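Lecture 10: Observer status and representation without statehood

Legal position

A body that is not a state has no general right to take part in an intergovernmental meeting. Access depends on the rules of procedure of the meeting in question. Three terms are used loosely in the press and should be kept apart in written work:

Member – has a vote and pays an assessed share of the budget.
Observer – may attend and, where the rules allow, speak after members.
Petitioner – may submit a text; no seat.

Self-determination is treated in Lecture 2 and is not repeated. Note only that recognition of a people as holding the right does not settle who may speak for it. Rival delegations are common, and a credentials decision is often the first ruling on the matter.

Household goods and the customs schedule 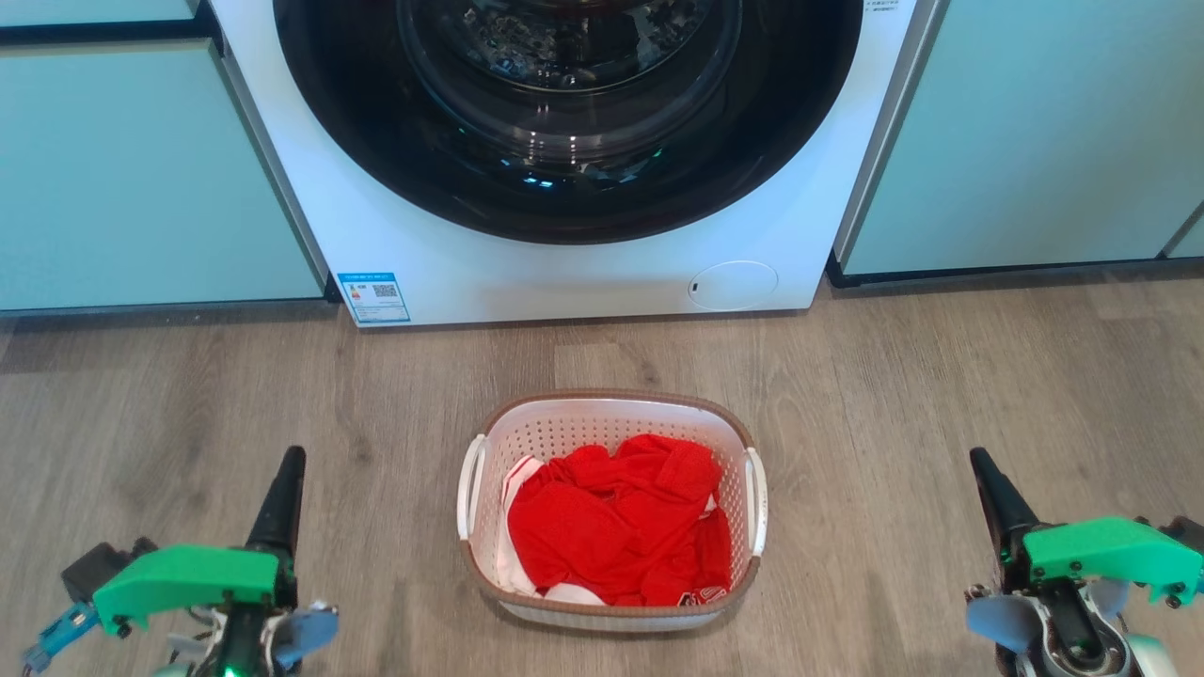 Fig. 1. Front-loading washing machine, built in between cabinets.

Representative offices do not normally enjoy the privileges of an embassy. Exemption from duty on furniture and appliances, where granted, rests on a host agreement or on a unilateral act of the host state. It can be withdrawn on notice. Staff are taxed as ordinary residents unless the agreement says otherwise.

Case for the seminar: Sollow

The Sollow file (reader, p. 259) concerns an office opened under a letter of consent, with no treaty. Read the letter together with the Detgate memorandum. The memorandum uses "delegation" throughout; the letter uses "bureau". Consider whether the difference has legal effect, and whether later practice could cure it.

Prepare a note of one page. State the source of each privilege claimed. Arguments from courtesy should be marked as such – they are not evidence of custom.

Seminar room 24. The June paper will include a question on credentials.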